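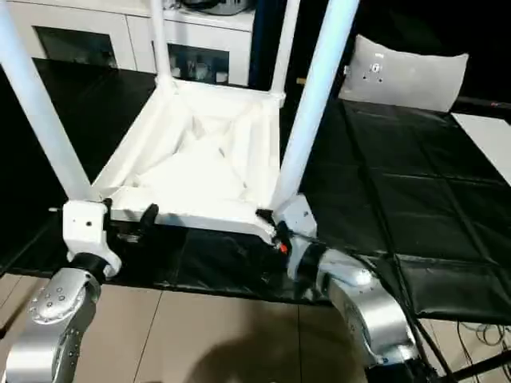
Kusell open day at Hakach - who went?

Grorketville Forums > Workshops and Days Out > Robots & automation
June 2025

flora_dalgleish
Quick one before the train goes. Went to the Kusell open day at the Borbély building. Two arm robot putting together flat pack stuff all afternoon, white plastic stools and a little table, legs that screw in. Free entry, tea terrible, worth it.

Things I scribbled down:
- arms work as a pair, one steadies the base, other one does the leg
- slow. SLOW. 38 minutes on the small table by my watch, and that was with a stop for them to look at something on a laptop
- folding stool was the one I liked best. Cloth seat, three poles. Cloth is supposed to be horrible for these things as it never sits the same way twice
- the talk beforehand was 45 minutes and could have been 10

Anyone else there? Didn't catch how they teach it, was stuck behind a man in an enormous rucksack.

razia.bajwa
I was there! Morning lot though. Ours dropped a leg twice and the Kusell chap just picked it up and handed it back, no fuss. Liked him for that. The talk was the good bit imo, if you skip the slides on funding.

On the teaching, what I understood is that a person drives the arms through the job over and over and everything gets recorded, then the software learns off that. They said 4000 recordings so far. Might have that wrong, acoustics in there are dreadful.

zsolt_kozma
4000 goes at a stool. I could do it in two minutes with a toddler on my back.

razia.bajwa
Yes and you've had all your life to practise with hands Zsolt

hajnalka_b
Wasn't there but have a question. Was it running by itself when you saw it or was somebody driving? Because that's two very different open days and the leaflet was vague. "See our robots at work" could be either.

flora_dalgleish
Good question, don't know!! There was someone at a desk off to the side but he might have just been minding the stop button. Should have asked. Folding stool again, they did it three times while I stood there:
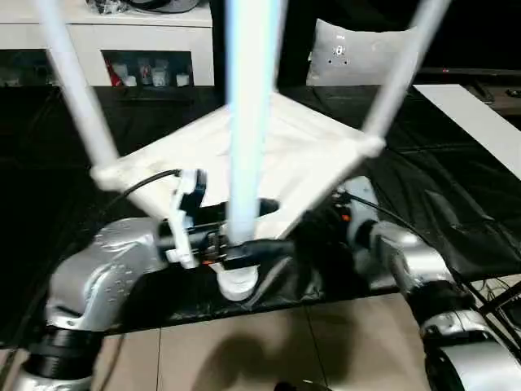 Re: driven or not driven

razia.bajwa
Driven in the morning. They said so at the start, hand on heart, "this is an operator". Afternoon was meant to be the software's turn, so Flora may have had the proper show. Would explain the 38 mins.

hajnalka_b
Thanks. That should be on the leaflet in big letters imo. People go home and tell everyone the robots are coming for the furniture shops.

flora_dalgleish
Bit harsh, they answered everything they were asked. I just didn't ask. Anyway the part I keep thinking about is the threads. You or me, we feel the leg bite and then turn. I asked a woman with a Kusell badge and she said the gripper gets hardly any of that feel, it goes mostly on what the cameras give it, and when the two bits are both white
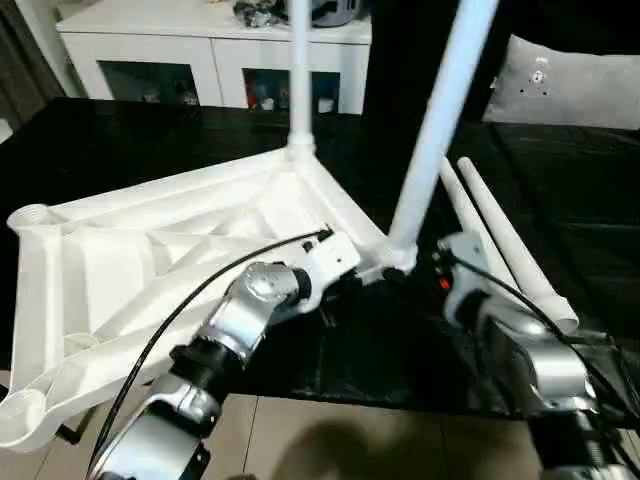
it has a hard job telling where the pole stops and the joint starts. So why not use coloured legs?? She said they'd tried and it helped, but then it's only learned coloured legs. Which seems fair enough. Not my field, I do curtains.

zsofia_f
Curtains is closer than you think, cloth is the bit everybody's stuck on.

Couple of corrections if allowed. Grip isn't the hard part, it's turning. The wrist can only go so far round, so it has to let go, wind back, take hold again, and each time the leg can tip. That's where your minutes go. Watch the other arm next time, it is doing more than it looks.

flora_dalgleish
ooh ok. That explains the fidgeting. I thought it was dithering

zsofia_f
It might of been dithering as well

flora_dalgleish
Ha. Last one off my phone then, table legs, this was the long job. The group before us was 6 people and ours was packed, so if you're going to the next one go early. No chairs put out either, my knees are not speaking to me.
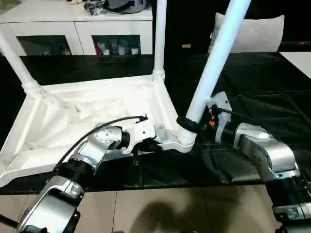 Zsolt Kozma wrote: still don't see it. A factory would use a proper jig and a screwdriver on a rail and be done in seconds. Two arms and a brain for a plastic table is a lot of money for a slow table.

zsofia_f
For one table, ten thousand times, yes, use the jig. They're after the case where it's a stool this morning and a table after lunch and no one wants to build a jig for either. Whether they get there I've no idea. I wouldn't put my pension in it.

razia.bajwa
My mum can't do jar lids any more. If it can learn threads I'm interested, slow or not.

zsolt_kozma
Fine, jar lids I'll give you. Not at 38 minutes a jar

hajnalka_b
Does anyone know if there's another date? Nothing on the Borbély noticeboard and the Kusell page just says "more soon".

flora_dalgleish
Badge woman said autumn probably, no promises. I put my email on the list, will post if I hear. Take your own tea.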